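Workshop Helpers Wanted at Purum, Plurham

Posted Jul 27, 2019

Do you like a room that has been put right at the end of a long day? Can you spend an afternoon moving odds and ends from one end of a building to the other and go home in a good mood? Then we would love to hear from you, because Purum is looking for part-time helpers for our long brick room on Kullby Street, and we would rather find people who enjoy this kind of work than people with a long list of jobs behind them.

A little about us first. Purum rents out workspace by the day and by the week to people who make and try out things with their hands. One group might need the middle of the room clear for a week, and the next might want everything set out before they walk in the door. The space covers 3,169 square feet, and every bit of it gets used (the corners most of all, I'm afraid). Your job would be to help us keep it ready: setting up before a group arrives, putting sheets down and folding them away, moving fans, panels and bags to where they ought to be, sweeping along the foot of the walls, and checking the shelves against our list before you lock up.

Old brick sheds a bit of dust, so there is more sweeping than you might expect, and in summer the fans earn their keep. We keep the walls bare because we love them that way, and our regulars seem to feel the same.

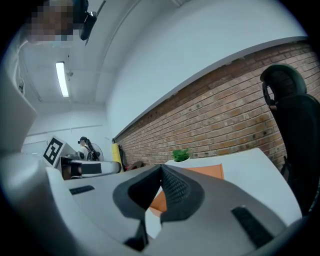 Hamisi Mollel wrote to us that the first month was mostly learning where things live, and that anyone applying should wear shoes they don't mind ruining and ask about the storage closet early, before they need something out of it. He also said the work goes much faster with two people, and we have listened — every shift is now a shared one.

What we can offer: two or three afternoons a week, with a schedule sent out well ahead of time. You will get paid training on your first four shifts, a key of your own after that, and a yearly allowance of $600 toward any class you'd like to take, whether or not it has a thing to do with us. Coffee is free and fairly good. The Number 114 bus stops across the street, and there is a rack for bikes by the side door.

What we ask: that you can lift a full storage bin with a partner, that you show up when you say you will, and that you are kind to the people who rent from us, even when they have left tape on the floor again. You don't need a degree or a driver's license. If you have worked in a theater, a school art room, a warehouse or a busy family kitchen, please tell us so, for that sort of experience counts for a great deal here.

To apply, send a short letter to the Purum office, care of Jemal House, Plurham. Tell us which afternoons you have free and describe a room you once helped put in order. A page is plenty, though we do read the long ones too. New helpers will start as places open up, and we hope to have the full crew together by February.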